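Safety Standards Reach the Adult Studio

31/10/2018

Adult film production has long relied on informal custom to protect its performers. A growing number of producers now put those customs in writing, and the studios of Sotton offer a useful view of the change.

Nurer, a company with 379 titles in its catalog, adopted a written consent policy in January. Each performer, all of them adults, completes a checklist before a contract is signed. The document sets out what is agreed, what is excluded and which signals will stop the work at once. It is reviewed again on the day of filming -- in private, and without the director present.

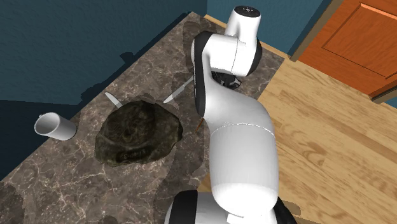 The Cost of Compliance

Smaller producers have raised concerns about expense. Dumlao, which employs five people, reports that the new procedures added 1,585 dollars to its most recent production. Most of that sum paid for an independent monitor, who has authority to halt filming at any time.

Performers have generally welcomed the measures. Nimby, an association with about 200 members in the region, has asked that the monitor's report be made available to every person on the set. It also seeks a standard rest period after physically demanding work, particularly where restraints are used.

Producers have agreed to the first request. Talks on the second continue.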